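We met in the clubhouse at Skakora a little after four, with the kettle on and two of the under-12s asleep on the kit bags, and the coach of the Kandby women's rugby side was still going over the semifinal in her head.

"I keep coming back to the lineouts," she said. "We lost four in a row before the break, and any other year we'd have folded right there, but these girls just kept talking to each other, and I could have hugged every one of them!"

She has been with the club 15 seasons, first at scrumhalf and then, after her knee gave out (twice, and she'll happily tell you about both), on the sideline.

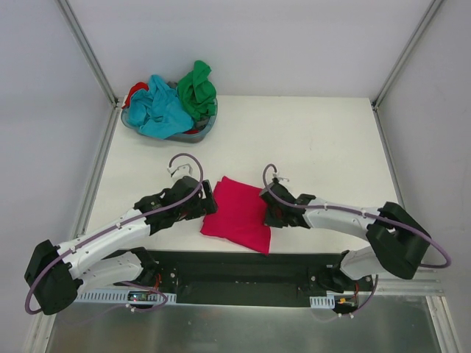
The final against Grovanska drew 2,362 people, up from 1,781 the year before, and she remembers walking out and not being able to hear her own captain. "I'd told them it would be loud. I hadn't told myself."

Kandby lost it by 2 points, on a penalty from wide out that she still thinks was a fair call. What she wants for next season is a proper second row and a longer preseason, beginning in July, with a trip to Ignacio if the bus money stretches.

"We'll go in cars if we have to," she said, getting up to see to the tea. "My mother's already offered to drive, and she's never even read the offside law."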